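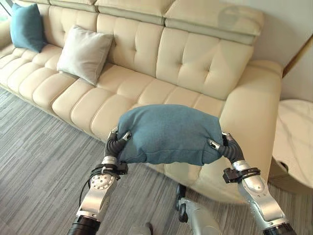

About Skirkum

Skirkum is a small testing shop for robot hands, arms, cameras and controllers. We try them out on soft household things, the stuff that sags and folds and never sits the same way twice, and then we write up how it went in plain words. If you build robots, or you're about to spend a lot of money on a gripper and would like to know how it gets along with a pillow, you're the person we work for.

How we got going

Antigoni Pappas and Qistina Sembiring started Skirkum after years on the same automation team at Papadakis, where they tested suction cups on cardboard boxes. Boxes are great! They have corners, they have flat sides, and they're where you left them. But the questions coming in from customers were more and more about homes and hotels, and there was very little to hand people beyond a spec sheet. A spec sheet will give you finger force and opening width. It won't tell you what happens when a cushion bulges up between two hands and hides half of what the head camera needs to see.

So they rented a room in Skotinham, put down carpet, moved in a big leather sectional and got to work. We still love that sofa. The leather is smooth and a bit shiny, which is hard on cameras, and the stitched channels throw lines that some vision software wants to read as edges. (We've learned a lot from those channels.)

What we test

Most of our work is side-by-side comparison. Two grippers on the same arms, doing the same job, with the same controller settings wherever the hardware allows it. Then we swap the controller and go again. Cushions and cloth are our bread and butter: picking them up with both hands, holding them level, carrying them over to a seat, letting go without dragging them along.

Ribbed fingers and smooth fingers behave very differently on fabric, and so do hard tips and rubbery ones. We look at how much of the cloth gets gathered into the grip, whether both sides let go together, and what the cables do when the arms reach forward. Cables get their own page in every report. Anyone who has watched one snag at the wrist will understand why we're so fond of that page.

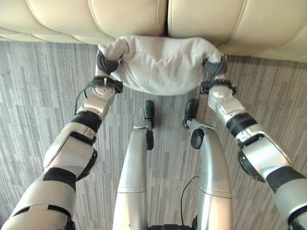 Cloth is where the arguments start around here, in a good way. Antigoni likes a wide pinch with plenty of fabric inside the hand. Qistina would take a light hold near the edge and let the controller do more of the balancing. We run it both ways and publish both sets of results, with the settings, so you can make up your own mind or come and argue with us too.

On February 15, 2023 we finished our first full round of two-handed tests. That round came to 3,664 logged grasps, and 1,257 of them were on cloth. The whole set went into our shared library, which we call Kamik, and clients can search it by gripper, by fabric and by camera height. Failed tries stay in. They're often the most useful thing we have, especially if you're choosing between two hands that look the same on paper.

Working with us

A standard comparison covers 2 grippers and 60 tries with each on every item you pick from our list. You can send your own items as well, and we really enjoy it when people do. You get the report, the raw logs and a call with whoever ran the tests. We don't sell hardware and we don't take a cut from anyone who does.

We open the room to students each July. They get to plan a test, change the fingers, tune a controller and find out how stubborn a pillow can be. A couple of our best test methods came out of those weeks, including the way we now score a release.

If you've got a gripper you're proud of, or one that's driving you up the wall, write to us. We'd love to get it on the arms.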